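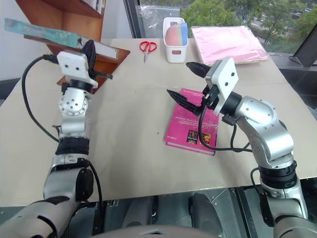 Forum Trundari > Manipulation > Planification et commande
Sujet : Bimanuel, dérive de la consigne entre planificateur et contrôleur de force

aderine_dev
Messages : 955
Bonjour à tous,
Cellule à deux bras, pince parallèle sur chacun, caméra de tête unique. La tâche : prendre un livre sur la table, le présenter à l'étagère, l'insérer. Planification sous Aderine, exécution par un contrôleur en impédance maison à 1 kHz. Les trajectoires libres passent. Le problème se situe à la transition : au moment où le livre touche la tablette, le planificateur considère le contact comme une collision et relance un calcul. La nouvelle trajectoire part de la pose mesurée et non de la pose commandée, donc la consigne saute de 8 mm et le contrôleur encaisse l'échelon.
J'ai essayé d'augmenter la tolérance de collision sur l'étagère. Résultat : le bras droit se permet alors de passer beaucoup trop près du montant.
Quelqu'un a-t-il séparé proprement les deux phases ?

hulov_k
Messages : 2245
Ce n'est pas un problème de tolérance. Tu as une matrice de collisions autorisées par paire de corps, sers-t'en. Autorise la paire livre/tablette uniquement pendant la phase d'insertion, laisse tout le reste actif. Et replanifie depuis la pose commandée, toujours. La pose mesurée sert à vérifier l'écart, pas à amorcer.

nllorente
Pas d'accord avec « toujours ». En impédance, avec une raideur basse, la pose commandée peut se trouver à l'intérieur de la tablette. Le solveur refuse l'état initial et tu n'as plus de trajectoire du tout. Chez nous (atelier de Rivas) on amorce depuis la pose mesurée et on fait un raccord sur la consigne avec un filtre du deuxième ordre. Pas de saut, pas d'état initial invalide.

hulov_k
Le filtre masque l'échelon, il ne le supprime pas. Pendant le raccord, l'effort appliqué ne correspond plus à ce que le superviseur croit demander. Pour un livre, passe encore.

aderine_dev
Merci à vous deux. La paire autorisée par phase, c'est fait ce matin, les replanifications intempestives ont disparu. Reste un cas : l'échec de saisie quand les livres se recouvrent. La segmentation me rend un seul masque pour deux couvertures et la pose estimée tombe entre les deux.

nllorente
Tu peux poster une vue de la tête avec le recouvrement ?

aderine_dev

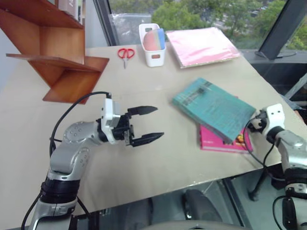 L'estimation de pose prend le masque, ajuste un plan sur les points de profondeur, puis une boîte orientée. Avec un objet seul à plat, l'erreur est négligeable. Avec le livre vert posé de biais sur le rose, le plan ajusté mélange les deux épaisseurs et l'axe principal de la boîte ne suit ni l'un ni l'autre. Les couleurs sont pourtant assez distinctes pour une coupure sur la teinte, mais je préférerais éviter une règle qui ne tiendra pas sur deux couvertures identiques.
Deuxième difficulté, la pochette rose brillante au fond, près de la fenêtre : quand le reflet varie, la profondeur devient lacunaire et le filtre de table en garde des morceaux comme candidats.

hulov_k
Pour la pochette, masque statique de la zone arrière. Tu ne saisis rien là-bas, je suppose. Les ciseaux et le bac sortiront des candidats du même coup.

aderine_dev
Les ciseaux doivent rester dans la carte d'obstacles.

hulov_k
Évidemment. Candidats de saisie et carte d'obstacles, ce sont deux listes séparées. Si elles ne le sont pas chez toi, commence par ça.

gergely.deak
Je me greffe sur la discussion. Pour le recouvrement, j'ai eu de bons résultats en sursegmentant volontairement, puis en fusionnant les régions dont les normales et la hauteur sont cohérentes. Deux couvertures identiques empilées restent séparables par la marche de hauteur, à condition que ta profondeur résolve l'épaisseur du livre du dessus. Chez moi il faut moyenner 10 images, bras immobiles. En dessous, le bruit noie la marche.
Gergely Deák

nllorente
Et si le livre est incliné, la hauteur n'est plus constante sur la couverture. Ton critère le coupera en bandes.

gergely.deak
Hauteur par rapport au plan local, pas par rapport à la table. J'aurais dû le préciser. Le cas qui casse, c'est la couverture souple qui gondole.

nllorente
Alors on est d'accord. Pour les souples, je garde l'apprentissage.

aderine_dev
J'ai codé la fusion par normales. Sur mes enregistrements de mars, presque toutes les paires superposées sont séparées ; les échecs restants viennent de la main droite qui occulte un coin du livre. Je vais soustraire le modèle du bras avant segmentation, avec une marge pour les câbles, qui ne figurent pas dans le modèle cinématique.
Pour l'amorçage, j'ai pris un compromis : pose commandée projetée sur l'espace libre si elle est en pénétration, commandée telle quelle autrement.

hulov_k
La projection me va. Journalise la distance de projection à chaque appel, et coupe au-delà d'un seuil. Pour les câbles, une capsule grossière attachée au poignet suffit.

nllorente
Quel seuil ? Il dépend de la raideur, une valeur fixe ne tiendra pas si tu la changes entre approche et insertion.

aderine_dev
Seuil en effort, donc : raideur multipliée par distance projetée. Je pousse la branche lundi.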